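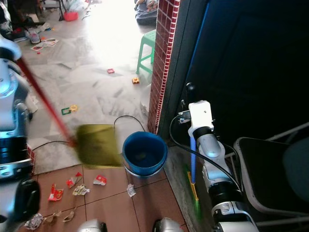
Apparently I've got the second Skullville album all wrong and it's their best by miles, or so a reader told me after my moan in June. Fair enough! I gave it another two goes on the train to Umbridge (headphones, proper volume) and I still think the drums sound like they were recorded in a wardrobe. The last track though, oh my. That slow organ bit had me missing my stop.

My copy is number 257 of 1000, bought at the Uldale gig, and the sleeve's already split. Anyone got a spare lyric sheet? Mine never had one.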